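6 June 2019

Second full day of sorting the small lab. Cold start, heater off until 9. Went through the glassware list with Zohreh Mahmoudi before she left for the Kevcombe site, and she signed off on the three-bin arrangement for the bench with one change: the stand goes in with its flask instead of living on the shelf by itself. I had argued for the shelf in April and lost then too.

The rule is simple enough to write on one line of the card. Red rod left, green rod centre, stand and round glass right. Each rod gets its own small piece of clear glass and keeps it. The bins go hard against the wall so that the front part of the bench stays available for working. I would have preferred coloured bins, but white was what Seol had in stock, and Xiomara Gallagher had already approved the order.

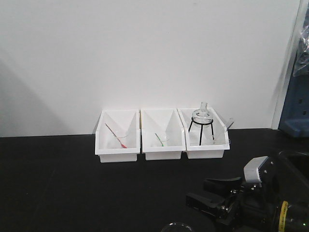 Bins against the wall, rods by tip colour, stand at right.

The drawback of white is plain. Clear glass in a white bin is very hard to pick out, particularly under the overhead lights. I checked the left bin twice this morning before I was satisfied that the glass was in it. A dark liner would fix this. Cut a sheet of matte card to the bin floor, or black rubber matting if it can be had cheaply. Cinzia Carbone thinks there is an offcut in the store from when the benches were resurfaced. To be measured tomorrow. The sloped sides complicate the cut and I will make a paper template first.

Rest of the morning on paperwork. The old inventory gives 453 items for the room. That figure includes things that went to Bremen with the previous group and were never struck off, so the sheet needs to be redone from nothing and not corrected. I started on the drawers under the window. Got through corks, clamps and most of the tubing before lunch. The tubing is perished at the ends and I have put the worst of it in the discard box. Bosses and clamps are serviceable after a drop of oil. Two of the clamp screws have been replaced at some stage with the wrong thread. They bind at half travel and should not be forced.

Lunch at the desk. Soup, the rest of the rye loaf. Phone call from Bastien Leclerc about the delivery, which is now expected in the week after next. He wanted to know whether we could take 30 extra test tube racks at no charge. I said no. We have nowhere to put them and free racks are how the room got into its previous condition.
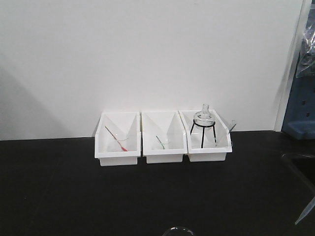
Storage position for the rods has been bothering me since last week. The card says which bin but says nothing on upright or flat, and people will do whichever is quicker. Standing the rod in a beaker, as with the red and green ones here, keeps the coloured tip down at the bottom and leaves the plain end up where a hand naturally goes. Laid flat, the rod has the whole length of the bin to roll in. On the other hand a light beaker with a rod leaning in it is top-heavy, and one knock of the bin would be enough to bring it over. My inclination is to specify flat for anything going into a cupboard and upright for anything in use on the bench that day. Margit Erdős will say that is two rules where one would do. She may be right, but she does not wash up in there.

The stand is a separate matter. Three thin wire legs and a ring, carrying a round-bodied piece with its neck up. The bin walls give it something to come up against if it shifts, and that was the whole of Zohreh's argument. I accept it for storage. Under no circumstances should it be heated in the bin, and the card now says so in capitals. The neck projects past the rim, so lids are out of the question and the bins cannot be stacked. I have struck stacking from the plan and moved the spare bins to the low cupboard.
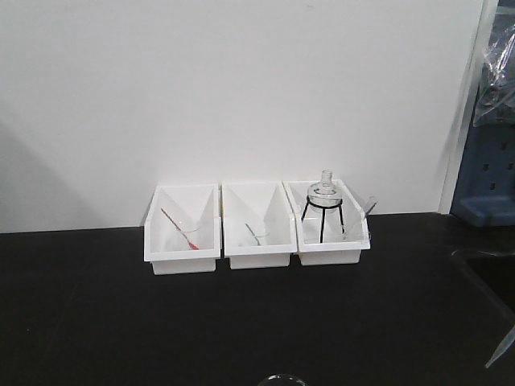 Right-hand bin: flask in the ring, neck clear of the rim. No lid possible.

Labels took longer than they should have. The Zustix tape in the drawer would not hold on the bin plastic after a wipe with alcohol. Tried it again after degreasing, with the same result at the corners. Paint marker is better but permanent, and I do not want to commit the bins before the liners are sorted. For now the labels are on the card only.

Bench surface next. It shows every smear. Method as written in the April notes: dry cloth, damp cloth with a little detergent, clean water, dry cloth again, always working from the wall towards the front. Avoid anything abrasive on the matte finish, as it polishes the high spots and the patches then catch the light for good. The 800 grit pad that someone left by the sink has gone in my own drawer.

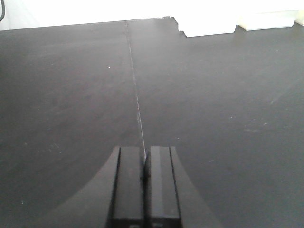 Bench top, seam and scuffs.

The seam wants attention. Detergent water will sit in a joint like that if the cloth is too wet, and I would like to have it sealed before anything more serious than washing-up water gets near it. Asked for a price on a narrow bead of dark silicone. Until then, wring the cloth out properly and wipe along the line, never across it.

Drawers after that until 35 minutes past four. Stoppers still to do, then the whole of the tall cupboard. Borrowed Cinzia's steel rule for the liner template and must return it before the weekend. Home by bus, rain from the second stop onwards. Leftover dal for dinner.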